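Ticket 342 – Serviette wird nicht zuverlässig gefaltet
Projekt: Altedon (Tischdienst, Kantine Cokthorpe)
Priorität: niedrig, auf Wunsch der Küche inzwischen mittel
Status: offen, zum dritten Mal
Letzte Bearbeitung: 2026-07-13

Fehlerbild: Der Arm soll eine Stoffserviette an einer Ecke greifen, anheben und zum Dreieck umlegen. Bei manchen Läufen greift er daneben, bei anderen nimmt er zwei Lagen statt einer, und hin und wieder meldet er »Aufgabe abgeschlossen«, während die Serviette daliegt wie zuvor. Letzteres kennt man auch von Kollegen, dort wird aber kein Ticket geschrieben.

Erwartetes Verhalten: ein Dreieck. Die Kanten dürfen um 13 Millimeter danebenliegen, so steht es im Lastenheft. Die Küche hätte gern weniger, hat aber selbst nie nachgemessen.

Eintrag 1
Greifer neu kalibriert, Nullpunkt kontrolliert, Kabel auf Zug geprüft. Unauffällig. Danach gingen die ersten Läufe glatt durch, woraufhin ich das Ticket geschlossen habe. Das war voreilig.

Eintrag 2
Ticket wieder geöffnet. Verdacht auf die Höhenschätzung: Eine einzelne Lage Stoff auf glatter Platte ist für die Software kaum von der Platte zu unterscheiden. Fährt der Greifer zu hoch an, schließt er über dem Stoff. Fährt er zu tief an, kratzt er am Untergrund und bricht ab. Dazwischen liegt ein Bereich, den ein Mensch mit dem Daumen findet, ohne hinzusehen. Anfahrhöhe in kleinen Schritten gesenkt, Abbruchschwelle angehoben. Besser, aber launisch.

Eintrag 3
Die Spiegelungen im Verdacht. Die Platte ist poliert, die Deckenlampen liegen als helle Flecken darauf, und die Segmentierung hält so einen Fleck gern für Stoff. Weiß auf Weiß mit grauen Adern dazwischen – wer das als Testfläche ausgesucht hat, wollte es wohl wissen. Bilder aus der Versuchsreihe:

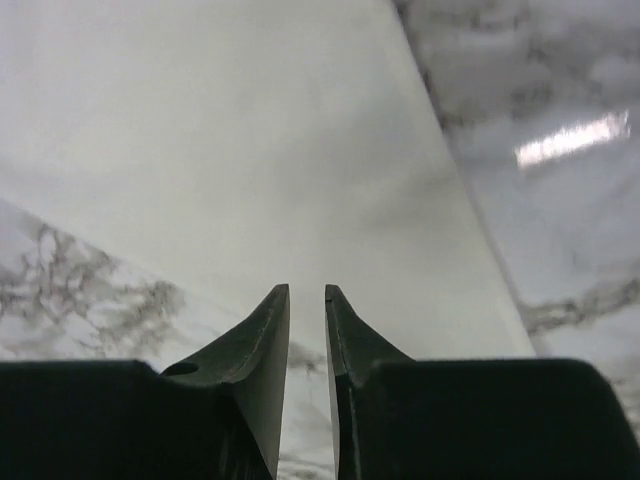

Fingerspitzen mit Stoff dazwischen:
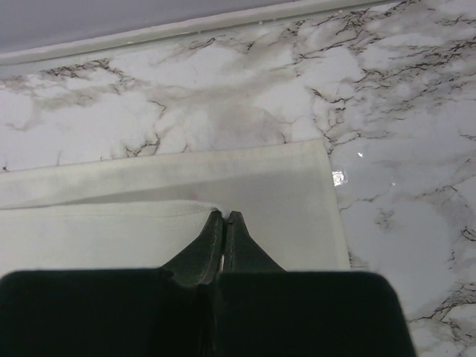
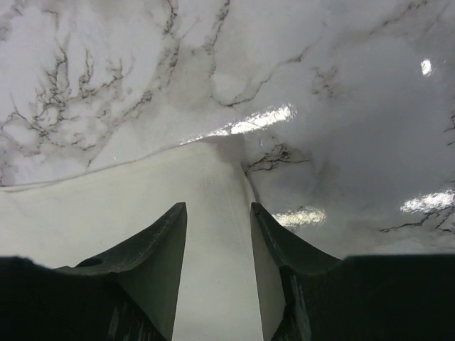
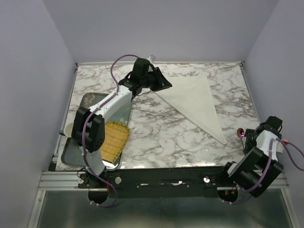

Eintrag 4
Segmentierung mit 1000 zusätzlichen Aufnahmen nachtrainiert, die Hälfte davon mit gedimmtem Licht. Die Fehlgriffe auf Lichtflecken sind seither deutlich seltener. Dafür hat das Modell jetzt eine Abneigung gegen dunkle Adern entwickelt und umfährt sie, als wären es Kabel. Alten Stand zurückgespielt, nur die gedimmten Aufnahmen behalten. Geht so.

Eintrag 5
Doppelte Lagen. Liegt die Serviette einmal gefaltet da, weiß der Arm nicht, wie viele Schichten er zwischen den Fingern hat. Der Kraftsensor löst das nicht auf, dafür ist der Stoff zu dünn. Workaround: nach dem Griff kurz anheben, Silhouette vergleichen, bei Abweichung ablegen und neu ansetzen. Kostet Zeit. Mit Workaround braucht ein Dreieck länger als das Essen, für das es gedacht ist. Beim Eindecken in Cokthorpe sitzt dann schon jemand am Tisch und sieht zu, was immerhin als Unterhaltungsprogramm durchgeht.

Eintrag 6
Rückfrage von Preltby (Vertrieb), ob man »Haushaltsreife« ins Datenblatt schreiben könne. Antwort: nein. Zweite Rückfrage, ob »auf dem Weg zur Haushaltsreife« ginge. Antwort: Auf dem Weg ist vieles. Eine Kiste stapelt der Arm Ihnen den ganzen Tag, Schrauben sortiert er auch nachts, und er beschwert sich nicht. Stoff hat aber keine feste Form, jede Serviette liegt anders, und nach jedem Fehlgriff liegt sie noch einmal anders. In der Werkstatt würde man das Teil einspannen. Eine Serviette einzuspannen, bevor man sie faltet, wäre möglich, dann kann man sie aber auch gleich selbst falten.

Eintrag 7
Parametersatz aus der Sárközi-Bibliothek eingespielt, langsameres Schließen der Finger. Hilft beim Greifen an der Ecke spürbar. Beim Greifen mitten auf der Fläche hilft es gar nicht, da schiebt er den Stoff vor sich her. Regel ergänzt: nur noch Ecken und Faltkanten anfahren.

Offene Punkte:
– Dauerlauf über 2000 Zyklen steht aus. Vorher bitte die Erfolgsmeldung an die Silhouette koppeln, sonst bekommen wir 2000 Erfolge.
– Verhalten bei zerknitterter Ausgangslage ungeklärt. Derzeit legt ein Mensch die Serviette vorher glatt hin. Im Protokoll heißt das »Vorbereitung der Umgebung«.
– Zeitvorgabe mit der Küche neu verhandeln.
– Matte Unterlage testen. Beantragt im April, noch nicht freigegeben.

Ticket bleibt offen.

Kommentare (4)

kantine_ost
Wir falten so lange von Hand weiter. Bitte Bescheid geben, wenn wir damit aufhören sollen.

regler17
Zu Eintrag 5: Habt ihr probiert, die Ecke seitlich anzufahren und unterzuschieben? Bei Geschirrtüchern klappte das bei mir ganz ordentlich, bei Seide überhaupt nicht.

Bearbeiter
@regler17 Seitlich kommt er mit dem Gehäuse zu nah an die Platte. Schmalere Finger wären einen Versuch wert, ich nehme es in die Liste auf.

nachtschicht_b
Papierservietten?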